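**Re: [bench-list] Marking out the big table**

From: Jintana Khamphan

Wouter Dewulf wrote:

> We've got a steel table coming for the Sengate room and I'd like to divide it up before everyone starts putting their things wherever they fancy. Paint? Marker pen? Cardboard trays? Last time we used marker and it was gone by October. Also, does anyone have a view on how many areas is too many?
>
> Wouter

Oh, tape, Wouter, tape! I've become a complete convert. Get the broad yellow sort, a bit glossy, and lay it straight on the bare steel. You can see it from the doorway, and when you change your mind (we changed ours 4 times at Grado) you peel it up and start again.

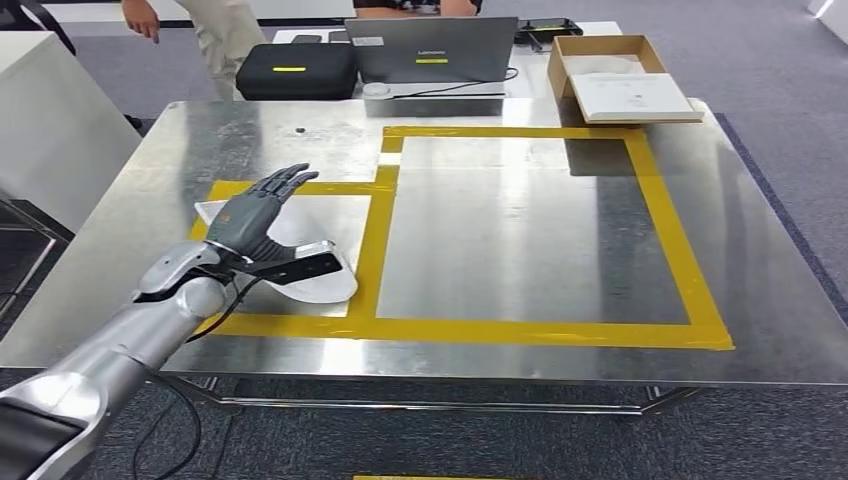 As for how many areas, I'd start with 2 and see how you get on. Make one big rectangle for the main work and put a smaller one up against it for whatever is waiting its turn. I love having them share a side – one strip does for both, and the smaller zone on the left is plenty for a single thin, curvy white piece like the one lying there. Leave some bare steel inside the lines too, it's lovely to work on.

A few things I've picked up along the way:

- Wipe the steel down and let it dry before you tape anything.
- Lay the longest strip first and take your other lines from that.
- Press the corners down hard with a thumbnail. Ours always lift there first!
- Buy a spare roll. Thérèse swears by the Skunari one, and I've been very happy with it as well.

Zdeňka asked whether you could write on the tape. You can, but pencil won't take, so use a proper felt pen.

Do send us the measurements once the table is in, I'd love to help with the layout. I'm free most afternoons after 2.

Jintana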